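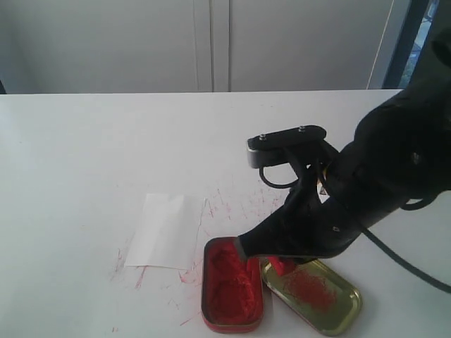 Sobia Khokhar: Pick a different task. Lumpy powder in an open tin is a rotten thing to learn gripping on, whatever your club lead promised the judges.

Fair, but we're stuck with it. Original post follows for anyone else reading.

Can a student arm portion saffron for a contest?
Posted by Montri Sriwong

Our club at Pitmont signed up for the kitchen skills round in November. The arm has to take a small amount of red spice out of a tin and leave it on a square of paper. We have threads and we have powder. The rules (written by somebody who has never cleaned a table) allow either one. Our lead says we only need more demonstrations, 1000 of them if that's what it takes. I have my doubts. So far we have 600 and I can't say the later ones taught it anything. Is it the data, or are we using the wrong fingers?

Benedetta Caruso
Fingers. Hard tapered tips can pinch a thread if you come straight down on it. They can't scoop. With powder you're just poking a hole and hoping some sticks. Print a little spoon that clips over one tip, if your rules allow tool changes. Then weigh what lands on the paper each run and write it down. "It looked good" is how our team at Chareonsuk fooled itself for a whole term.

Also, 600 demos by how many people? If five of you drove the arm five different ways, adding 400 more won't fix that.

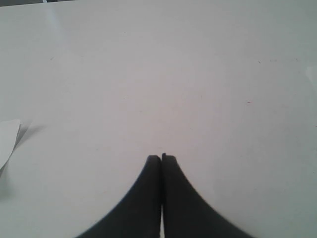 Page last changed: 2020-08-05

Uthai Noiphan
just use more data. we went to 2496 episodes on ours and it got better

Benedetta Caruso
Better at what? Your task was stacking cups.

Uthai Noiphan
still a gripper

Montri Sriwong
Three of us drove it, and no, we never agreed on an approach angle. I'll ask about the clip-on spoon, though I expect the rules will call it "modifying the robot." Going to try threads only, one driver, and a kitchen scale. If the numbers are bad I'll post them anyway. Does anyone know a cheap scale that reads small enough for a pinch of saffron? The one in our room doesn't move at all.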